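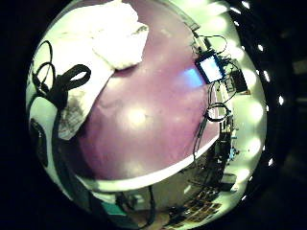 How does a robot know what a tea towel is?

Hello again! I'm Colleen Morin and I write software for robots at Stamness. That means I don't do much with screwdrivers. I sit at a desk with a mug of tea and write the instructions that go on inside a robot's computer, and then I go and see whether they were any good.

This time I want to tell you about cloth, which is the thing I've been stuck on since June.

Start with something easier. Think of a wooden brick. If you put it on a table and turn it round, it's still the same shape. A robot's software can keep a little model of that brick in its memory, a bit like a drawing it can spin about, and when the camera spots something that matches, the software says "brick!" and works out where to put the fingers. Lovely.

Now think of a tea towel. Drop it on the table and it lands in a heap. Pick it up and drop it again, and you get a different heap. You could do that all day and never see the same heap twice! So a drawing in the memory is no use at all.

What we do is show the software lots and lots of examples. My program is called Tikis (I didn't choose the name) and it learned from 193 short recordings of people handling cloth. Well, 191 in the end, as two of them wouldn't open. In each recording the camera sits right by the hand, so Tikis gets nearly the same view it'll have later when it's doing the job for itself.

The camera has a very wide lens, called a fisheye. It squashes a huge view into a circle, and straight things come out bendy. A table edge looks like a banana. You and I would find that annoying, but the software doesn't mind, so long as the pictures it practises on are bendy in the same way.

Some cameras also look for a special black-and-white pattern, a square with blocky shapes in it. It's called a marker. The computer knows exactly how big the real square is and what pattern to expect, so if the square looks small it must be far away, and if it looks squashed it must be tilted. A clever bit of sums turns that into a position. You can try this yourself: hold a playing card at arm's length, tip it slowly backwards and watch how its shape changes.
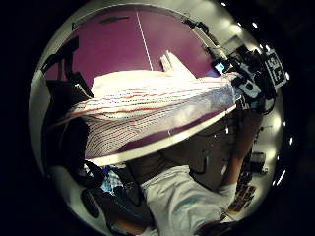 Karine Nguyen asked me why we don't just tell the robot "grab the corner" and be done with it. Corners are easy to find, she said, her little brother can do it.

Good question, Karine! Your brother is very good at corners, and he's been practising since he was a baby. For the software, a corner is hard. It might be tucked underneath. A fold in the middle can stick up in a point and look just like a corner until you pull it. Patterns can be a muddle too, because a printed line and the edge of a fold can look very alike to a camera.

So Tikis makes guesses. It looks at the picture and gives every bit of the cloth a score, high for "I think this is a corner" and low for "no chance". Then it plans a short move towards the best score. It doesn't plan the whole fold in one go. It plans a little, moves a little, looks again and makes a new plan. We call this a loop, and it goes round 5 times every second.

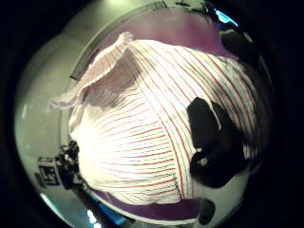 Looking again is the important part. Cloth changes shape as soon as you touch it, so a plan made a moment ago may already be wrong. If the corner slides off to the left, the next look should catch it, and the software changes its mind.

Then there's squeezing. Tikis has to decide when to close the fingers and how far. Too early and you pinch air. Too late and you've shoved the towel across the table (I have seen this a lot).

Here's something to try at home. Put on a pair of thick gloves, shut one eye, and ask somebody to drop a tea towel in front of you. You're allowed to use 3 fingers and no more. Find a corner and say out loud how you knew it was one. Did you look for a point? Did you follow an edge along? Whatever you said, somebody has probably tried to write it as software.

Next time I'm going to write about socks, and why a pair is much harder than a single one. If you've got a question about it, send it to me care of Stamness before 16th March and I'll answer as many as I can fit in.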